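Rivari canvassing clipboard, two months in

I bought the Rivari in time for the council runoff and carried it to 87 doors in the Petar precinct. It holds 24 walk sheets and a pen. The cover keeps rain off the voter list, but the clip is weak — by the second street my sheets were sliding.

Door knocking is hard on a clipboard, and the Rivari's riveted hinge has already worked loose. There's no way to tighten it. I'd prefer small screws, or round silver pins, where you can at least see what holds what. Rezaul Miah used the older Emside all February and his still shuts flat.

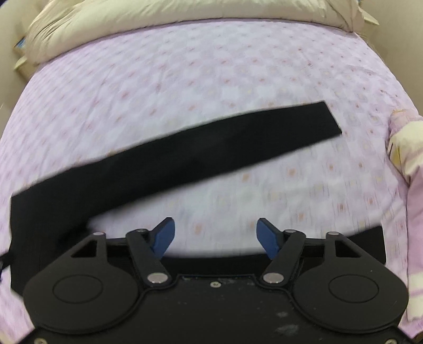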